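4.2 Lighting and surfaces in the shared hall

The hall at Plellthorpe was let to us by Gronow for 11 weeks. Its ceiling is white corrugated metal crossed by white steel beams, and the light comes from fluorescent fittings. Part of one side is red-brown brick, with white shelving on the other side.
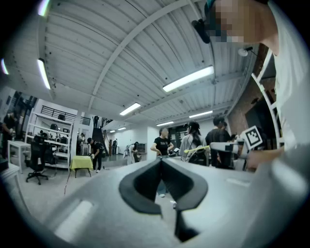 Figure 3. Ceiling and brick wall of the hall.

How often were the lights checked? Once each morning, before the desks were taken up, and again at four in the afternoon.

The floor is grey concrete. Furniture was kept light and easy to shift – a small round table with a white top, a white rectangular table on thin legs, a low wooden stool. Users put drinks down on whatever was nearest, and we did not ask them to stop.

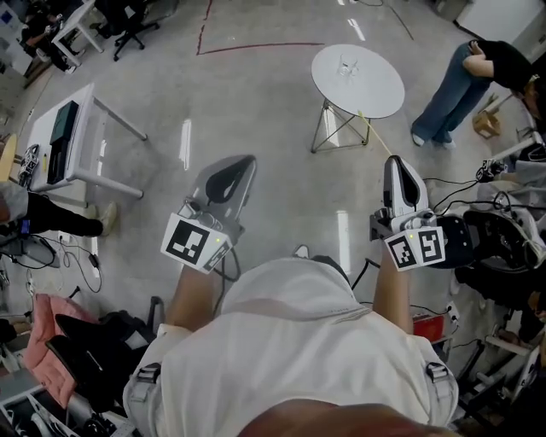 Geert Visser wrote back on the first draft that small round tables suit a short stop but get in the way once bags are put down, and that a hall of this kind needs more side tables along the walls. We agree in part. Of the 1180 entries in the users' log, 40 mention a lack of table space.

Glare was a separate matter. A white ceiling throws a good deal of light back down, and users who looked up often said they noticed the fittings more than the daylight.

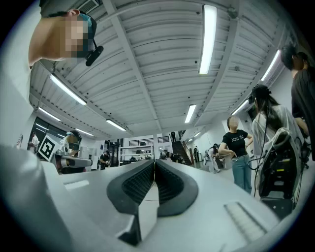
Plellthorpe, November

The second round of notes began after the tables had been moved nearer the wall. Complaints about space fell, while those about glare stayed level.

Contact: Brillmont Papers editorial desk | © Brillmont | Back to top

This site uses cookies to remember your reading settings. Accept | Manage

Related items
Noise in shared halls: the Faltel survey
Stools, benches and short stays
Concrete floors in daily use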